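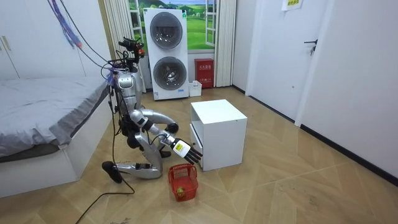
*500 words, or one kettle*

**Wanted: people who put things away (and people who mean to)**

Drellard is looking for participants for its bedside study, which runs through June at our rooms in Grarnodberg. We want to know what people do with the small stuff of a bedroom: what goes in the drawer, what stays on top, and what sits in a basket on the floor until somebody stubs a toe on it.

You don't have to be tidy. Our first call asked for "organized individuals" and we got a great many labelmakers. Lovely people. Very little range.

**What you'd be doing**

You come to a small bedroom with a wooden floor and a plain white nightstand. The nightstand has one drawer, and it's a shallow one, so bring your sense of priorities. There's a little red plastic basket to go with it. You'll be handed a mixed lot of bedside belongings and asked to find them a home, in whatever way you'd do it if your mother-in-law were parking the car.

Then we ask you to find three of them again with the lights down. People get quite heated at this point. There's a short talk afterward and a form, and the form has a box for grievances.

Sessions start at 9 a.m. or at 6 p.m. The evening ones fill first and have the better cookies.

**About the room**

Please don't picture a showroom.
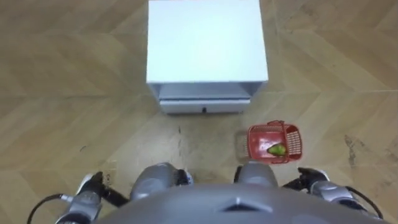
The parquet is scuffed, and we have stopped apologizing to visitors for it. A rug was tried. Everyone put things under the rug, and while that told us a lot about human nature, it was hard to write up. The heating has two settings, off and Vudiscombe, named for the building next door, which we suspect of sharing our boiler. Wear layers.

**Who can take part**

- Adults who sleep in a bedroom, or in something they call one
- Comfortable kneeling or sitting on a floor for short stretches (we have a cushion; if floors are out of the question, say so and we'll raise everything onto a table)
- Happy to be watched while closing a drawer, which feels odder than it sounds
- Not currently employed by Enriquez, who make nightstands and have opinions

Couples are welcome but will be booked separately. We did try it the other way.

**What you get**

$100 for a completed session, paid before you leave the building. Bus fare too, if you keep the ticket and can find it, and we'll be quietly taking note of where you put it. You can stop at any point and still be paid for the time you've given us.

**How to apply**

Write to the bedside study desk at Drellard, Grarnodberg, and tell us what's on your nightstand right now. A plain list will do. Don't clean it up first. Applicants who report "a lamp and a book" will be asked a follow-up question.

Say whether mornings or evenings suit you and if there's anything about stairs we should know, as there's one flight and the elevator belongs to the dentist. Replies go out within a week or so. If you don't hear from us, try again, it may be in the drawer.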